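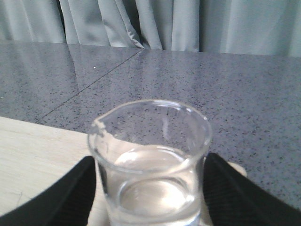 Vol. 15, No. 126

Home | Archives | Subscribe | Search this list
Print this message | E-mail this message
Filed under: Home Builds > Arms and Grippers

Subject: Re: Re: pouring arm, grip force and the great glass question

Gertraud Holzer wrote:

> I still think you're mad to go straight to glass. When I did mine I
> used yogurt tubs for a month and wrecked most of them. What are you
> running for finger pads, and how are you deciding when to stop
> squeezing? If the answer is "by ear" please say so, I'd like to sell
> you some safety goggles. Also, does the wrist camera see anything
> useful once the fingers are closed, or is it just a lovely view of
> your own hardware?
>
> G.

Gertraud, goggles are on and have been since the first wine glass, may it rest in the blue bin.

To answer in order. The arm is the Istar I've been whining about here since June, four joints rebuilt, one joint I'm pretending not to hear. The fingers are black and curved, and they get both sides of a beaker well enough to hold it with water in the bottom half, which was last month's whole ambition. Bronisława talked me out of flat fingers. She was right and has been very decent about mentioning it only when other people are present.

I stop squeezing on motor current, not by ear. The limit is a number in a config file, currently 80, in units that mean nothing to anyone outside my kitchen. At 1000, the value I typed once when I meant something else entirely, you get the wine glass. At 15 the beaker slides down through the fingers at a stately pace and you have time to say several things about it. I'd like a proper force sensor but I'd also like a new roof.

As for the camera: yes, it's a lovely view of my own hardware. The fingers eat both bottom corners whether they're open or shut. But what's left is the rim and the spout, and the rim is what I need. I fit an ellipse to it, take the tilt from that, and hand the result to the pour routine. The trouble is that an empty beaker is mostly a picture of whatever's behind it, and what's behind it at my place is speckled countertop. The edge finder adores speckles. It found me a rim last night that was a good hand's width from any glassware, and it was very confident about it.

Water helps, oddly. The surface gives a nice pale oval that shows up better than the rim does, so the fit now looks for two ovals and wants them to agree. When they don't, it stops and beeps. It beeps a lot. Gion has asked whether the beep could be lower.

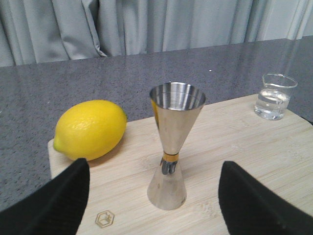
The other thing I've started on is the jigger, which I had assumed would be the easy one. Steel, can't shatter, has a waist practically made for grabbing. Well, it's also a mirror. Put a lemon beside it and half the upper cup goes yellow, and my colour threshold, which I'd tuned to find the lemon, announces two lemons. I've spent two evenings on this and the best fix so far is to find the jigger first and throw out anything yellow inside its outline. Ettore's fix was to use limes.

Grabbing it has its own nonsense. If the fingers close on the waist there's a gold band and a little grey clip in the way, so the grip comes out lopsided and the thing leans. Closing on the upper cone is worse, because the cone flares and the fingers want to ride down it. I'm thinking of coming in slightly below the band with the fingers rolled a few degrees. If anyone has done a tapered object with curved pads I'd be grateful for your numbers, or even your regrets.

Fabian, you asked off list about the gearbox from Gorden. Mine has a bit of slop you can feel by hand at the elbow, and at the end of the arm that becomes a wobble you can see from across the room. For stacking blocks, who cares. For pouring into a small tumbler, I care. I've been taking up the slack by always approaching from the same side, which works until the wrist has to turn over. If you've already bought the Kuster one instead, tell us how it is before I do something foolish with my credit card.

I'll bring the arm down to the Astside workshop once it can do a full pour without me hovering with a tea towel. Their bench is plain grey paint with no speckles at all, so the vision will probably work perfectly there and I'll learn nothing.

Config file is in the usual folder. Don't use the one called final.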